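Tips for teaching laundry jobs by hand and by remote

Hand-guiding, leader arms, camera settings and how to stop your duvet ruining everything

Bedroom jobs are the best fun you can have with a robot arm, and I will argue that with anyone. Kitchen tasks get all the attention, but cups and spoons stay the same shape while you work on them. A jumper doesn't! Once you have shown an arm how to pick up soft things, you start looking at every sheet in the house differently.

This page collects what has worked for us when demonstrating jobs with clothes and bedding. It assumes your arm already moves, records and stops when told. If it doesn't stop when told, go and sort that out first and come back.

By hand or by remote?

Both work, and most people end up using a mixture. Guiding by hand means putting the arm in its slack mode and moving it about yourself. You feel the weight of the thing and you learn very quickly which poses the elbow hates. It is lovely for working out a route. The trouble comes when you record, as your sleeve and half your shoulder get into the wrist camera's view, and the arm then learns a world in which there is always a cardigan in the corner.

Remote control keeps you out of the way. We use the Bikeo, a small leader arm that clamps to a table and sends its joint positions to the big one, and I love it. It took me a few evenings to stop overshooting. A game controller will do for simple reaches, but wrist rotation on two thumbsticks is a misery.

My own routine is to walk the arm through by hand a couple of times with recording off, find the comfortable angles, then sit down at the leader and do the real ones.

Setting up the bed

Make the bed before you start. It needn't be neat, and in fact a rumpled duvet gives you useful variety, but it should be a bed and not a pile. Tuck the bottom sheet in hard on the far side, or every pull on a garment will drag the sheet along with it.

White on white is the difficult case. A cream garment on a white duvet gives the camera very little to go on, so leave it until the arm is managing with something darker. Then go back to it and do plenty, because real bedrooms are full of pale things on pale things.

Clear away phone chargers and anything else with a lead. Labels, ribbons and drawstrings that belong to the garment can stay, and do let them fall differently each time. An arm that has only ever seen a label tucked under will be thrown when one sticks out.

Turn on the lamps you would normally have on. Daylight through a bedroom window shifts a great deal over an afternoon and your first and last recordings can look like different houses. We draw the curtains by 4 p.m. and carry on with the lights.

Where to aim on a piece of cloth

Flat cloth is hard to pick up. The fingers skate over it. Aim for somewhere that has already bunched, and come down with the fingers open and one on each side of the ridge. If there is no ridge, make one: touch down with the fingers apart, close slowly, and let the fabric rise up between them. It's very satisfying when it goes right.

Slow down for the last bit of the approach. You will be tempted to swoop, and swooping makes a blurry recording as well as a poor grasp. I count two under my breath before closing.

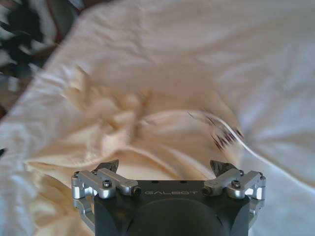

A reader wrote in after the last update to say that slowing down had done more for her results than any amount of fiddling with the software. She had been recording fast to get the numbers up, threw the lot away, and started again at half the pace. Her tip on top of that was to keep the speed the same from one recording to the next, even when you are getting good at it and want to show off.

I can second that. I got cocky in May and lost a whole batch.

More on grasping, in no special order:

Close until the fabric is held and then stop. Squeezing harder teaches the arm to squeeze harder, and thin knits don't forgive you.

Lift straight up a little way before going sideways. You will see straight away whether you have one layer or two.

If you miss, open, back off and try again within the same recording. A calm second attempt is worth keeping! We used to bin every recording with a miss in it and our arm had no idea what to do when it failed. Now it has another go, and I still cheer when it does.

A panicky miss, with the arm flung about, should go in the bin.

Change the starting position more than feels necessary. Pick the garment up and drop it on the bed between recordings, and resist the urge to arrange it.

How many recordings?

Everyone asks. For one garment, one bed and one simple lift, we had something usable at 80. For picking any of a basketful of clothes off a bed and getting the hook of the hanger to the rail, we were at 1,067 before I would leave it running while I made the tea. The full Drenness set, with every bedroom job we have tried, stands at 3,669, and that includes a fair number I would do better today.

Please don't take that last figure as a target. A few dozen careful recordings with lots of variety will beat a mountain of identical ones. Stop when you're tired, too – your hands get lazy before you notice, and the arm copies lazy hands beautifully.

Hangers

Hangers deserve their own heading. They are thin, they swing, the hook spins on some of them and a shiny metal one reflects every light in the room. They also happen to be the most rewarding thing we have ever taught.

Start with a bare hanger lying flat. Get good at taking it just below the hook, where the neck meets the shoulders. Only then put a garment on it.

With fluffy or bulky clothes, the collar swallows the neck of the hanger and you lose sight of what you are holding. Push the fabric down a little with closed fingertips first and then come in for the grasp. Keep the hook standing clear of the cloth if you possibly can, as it's the one part you need to see for the next step. 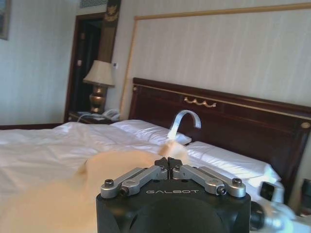

Drenness Makers' Club, Home Robots Section – Workshop Tips

Using the view at the wrist

Operate from the wrist camera as much as you can bear to. It feels horrible at first, like threading a needle through a letterbox, but the arm will have that same view when it is on its own. If you keep glancing over at the bed to see what's going on, you are using information that never makes it into the recording. I turn my chair to face the wall. The club thought this was very funny until they tried it.

A second camera further back helps when the garment fills the close view, and with anything fluffy it will. Fix it firmly. We had ours on the Gandow clamp stand, which is heavy and ugly and doesn't budge, and I would recommend that sort of thing over any tripod that folds up small.

Wipe the lens. Lint gets everywhere.

Check that the fingertips show at the edge of the close view whether the grip is open or shut. If they vanish when open, tilt the camera before you record anything, because changing the tilt halfway through a set is the quickest way I know of spoiling it.

Two arms

If you have two, give them separate jobs to begin with. One holds, one moves. Park the holding arm somewhere it can be seen and leave it alone for the first batch. Two people with a leader arm each can manage very nicely, though you need to agree who calls the stop. We say "off" out loud. We used to say "stop" and it sounded too much like "top" when there was a shirt involved!

Once both arms are moving, keep the pillows out of the middle. They are just springy enough to push an elbow off its path.

Getting the controls comfortable

Set the leader at the height of a kitchen worktop if you stand, or just above your knees if you sit. Rest your forearm. Turn down the scaling so that a big movement of your hand makes a smaller one at the arm, especially around the neck of a hanger.

Trigger-style grips are kinder on the fingers than the scissor sort. The Powell branch swapped all of theirs over and reports far fewer sore thumbs.

Put the record button under your foot. A cheap foot pedal changed my life more than any other bit of kit. You start clean, you end clean, and you aren't letting go of the leader to hunt for a key while the arm droops.

Labelling and storing

Name each recording when you make it. "Jumper, bed, lift, second try" is plenty. Note the garment, the light and whether you rescued a miss. We keep ours in a spreadsheet, and when it went past 3,000 rows I was very glad of the column for "bedding changed", having scoffed at it for months.

Watch a few back before you pack up. At double speed you can spot a jerky approach in moments, and it's far easier to redo it while the bed is still set up.

Before you let it go alone

Run it with your hand on the stop. Use the garments it knows, then one it doesn't. Keep cats out. Take anything with sequins, beads or loose crochet off the bed until you trust the grip.

If it keeps failing in the same spot, go back to the leader, put the garment exactly there and record that corner a dozen times from slightly different angles. It's usually enough to shift it.

Next update will cover fitted sheets, if I can get one to go right. Questions and your own tips to the section noticeboard, please, and do send the odd ones.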